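Packing and Handling for Small Museums
Session 4 notes: mixed boxes, and what to do with them
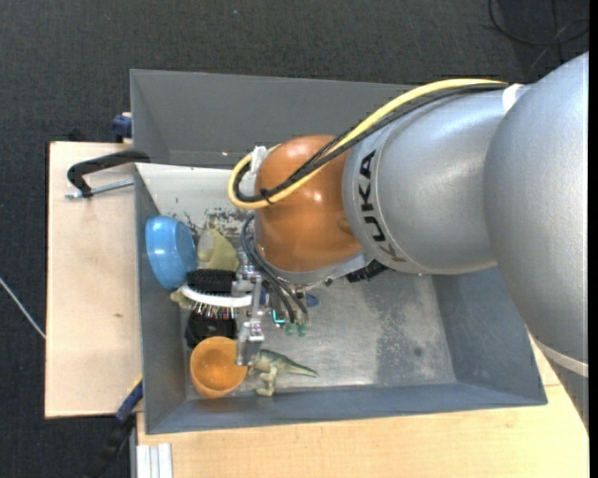 Right, carrying on from last week. We'd got as far as the accession register and I'd promised to talk about mixed boxes, so let's do it properly this time, as I rushed the last ten minutes and a few of you looked a bit lost (my fault, too many slides).

A mixed box is any container where things have been put together for convenience. Old donations nearly always come in like this. At Broltcombe, where I worked for longer than I care to admit, we had a backlog of 143 of them, and the register listed most as "box, various". That's it. That was the whole entry!

Start with the order things come out in. People want to tip the lot onto a table and sort it, and I do understand, it's much more fun. Please don't. What sits next to what can tell you who packed it and when, and once it's all spread out you've lost that for good. Lift from the top, one thing at a time, and give each a temporary number before you put it down. Pencil on a tie-on tag. No sticky labels, no biro, and if I see anyone with masking tape I shall be cross.

Two hands for everything, even a teaspoon. Never by the handle, the rim or the ear (for the teddy people). Gloves: nitrile for metal and anything painted, clean bare hands for paper. We argued about this in session 2 and I haven't changed my mind, though Sushil Upadhyay's handout on the course page puts the other side very well and you should read it before the essay.

Toys need a bit of extra thought. Old plastics go sticky, or smell of vinegar, or sweat, and they'll take their neighbours with them. If you get a whiff of something when the lid comes off, that object goes in its own ventilated box and you write down the date. Rubber the same. Dolls are a nuisance as there's often three or four materials in one small body, and you have to store for the fussiest of them.

Numbers next. The Ferkell collection, which is our case study all term, came to 2320 objects once it was finally listed, and the original estimate was 4000. Ewan Merrick's theory is that parts were being counted as wholes, so a teapot and its lid became two things. Decide your rule on parts before you start and write it inside the front cover of the register. I use a, b, c after the main number, but any system will do if you stick to it.

For next time (we're back in the usual room):

Read Kashindye on loans and labels, first 25 pages only.
Bring one object from home with at least two materials in it. Nothing precious.
Fill in the blank condition form, both sides.

Ching-wen Hsu is taking the second hour, on textiles, and she likes people to be on time.

Notes updated 9/11/19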